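# Two Arms, One Bed Sheet

I've been making beds for most of my life and I have never once thought about how I do it. You grab a corner, you flap the thing, you walk around to the other side and complain. So when I agreed to spend April comparing grippers for home robot arms, I put bed making on the list as the easy one, something to warm up with before we got to dishes.

It was not a warm-up! It ate most of the month.

The setup was a pair of arms and two sets of gripper fingers. The first set came from Bravora and has a wide flat pad, the sort of thing you'd want for picking up boxes or a cereal bowl. The second set is made by a small shop called Ullero, and those fingers are narrow and come to much more of a point. Ruth Tindall, who has been tuning arms at Emdale for longer than I've been writing about them, ran the controls and let me take over whenever I got too annoying to sit next to.

We started with the Bravora pads because I liked them better. They look friendly (I know, I know). On a folded towel they were lovely, firm and quick, and I was already writing the nice paragraph in my head. Then we moved to a fitted bedroom in the Villa, which is what everyone at Emdale calls the little test house behind the main building, and asked them to pick up a sheet.

A flat pad on a flat sheet has nothing to bite. It presses down, closes, and slides off with a sad little squeak. Ruth tried coming in lower, then at an angle, then slower. We did 40 tries at one corner and got 19 decent grabs, and I was being generous with "decent." If the cloth was already bunched up, the pads did fine. If it was smooth, forget it.
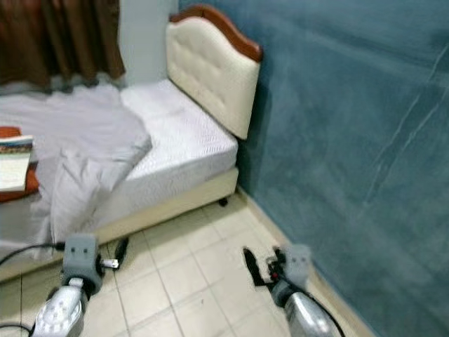
The Ullero fingers went on after lunch, and the swap took me longer than it should have, mostly a matter of one stubborn screw and me refusing help. The difference showed up right away. A narrow tip can get under a fold and pinch it, and once it has even a bit of fabric it hangs on. My favorite trick was Ruth's: use one arm to push the cloth into a ridge, then let the other arm come in and take the ridge. She did it on her first go. I did it on my sixth and was unbearable for the rest of the afternoon.

They're not perfect, though. A pointy finger will happily snag quilting if you come down too hard, and twice I had hold of something I hadn't meant to grab at all. You also lose the nice broad hold that makes the Bravora set so calm with a pillow. With the narrow tips, a pillow wobbles all the way across and you hold your breath for it.

Cables were the other thing I'd underestimated. You plan a nice wide sweep to pull the sheet straight and then remember the arm is trailing a wire behind it. Ruth thinks about this without seeming to think about it. I had to stop and look every time.

Price matters too, so let's talk about it. The full Ullero kit, fingers and mounts and a bag of spare tips, came to $1,698 on the invoice I saw. That's a lot of money for something that pinches bedding. If your arms are going to spend their days with boxes and bowls, keep the wide pads and buy yourself something nice. For laundry, sheets, curtains, anything floppy, I'd go narrow and I wouldn't argue with myself over it.

Ruth wants to try mixing them next, a pad on one arm to hold things down and a point on the other to do the picking. I've asked to be there for it, and I've promised to let her do the screws.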